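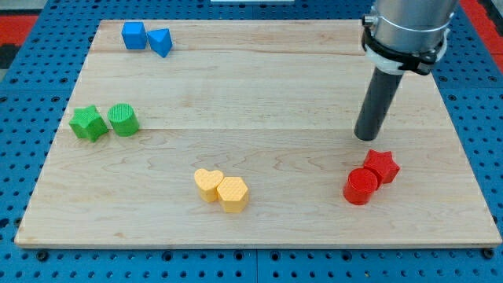 4.2 Setting up a push trial

The policy in Frade is trained on pushing alone. The Gudenitz write-up says it follows plain-language commands "reliably." Treat that as a claim to test.

1. Lay the board on the perforated base plate and check that it can't shift.
2. Set out the eight blocks. Mix up the layout between trials – a tidy start makes the policy look smarter than it is.
3. Lower the tool until the tip clears the tallest block.
4. Type one command, such as "push the green star away from the green cylinder."
5. Stop at 100 seconds. Log a timeout as a failure.

Note: Color pairs that start close together can inflate the score. Kasun Uddin rescored 139 trials and threw out every one where the goal was already met at the start. Do the same.

Caution: Keep hands off the board while the arm is enabled. A nudged block voids the trial, even if the nudge didn't help.

Two people must score each run separately. Send disagreements to Itsuki Minami before you average anything.

Revised 9/29/26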